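# Room at the Top

In a small bedroom, the top of the wardrobe is the last free shelf. Most homes in Longo were built with closets 31 inches deep or with no closets at all, and families there have learned to store upward.

Blankets go first. They're light, they hold their shape when folded, and they can come down with one pull on a cold night. Spare bedding that won't fit overhead moves to the chest of drawers. Flillach, a home goods shop in town, sells 100 storage bags a month each September, but plenty of its customers skip the bags and leave the blankets out.

Clothes are harder. A dark garment laid over a wardrobe edge is easy to forget until laundry day. 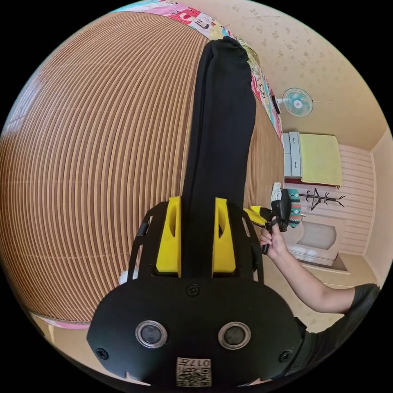

*A patterned blanket in pink, white and blue tops a striped wardrobe, with a long piece of black fabric over the edge.*

A coat rack takes some of the overflow. It needs 13 inches of floor and no drilling.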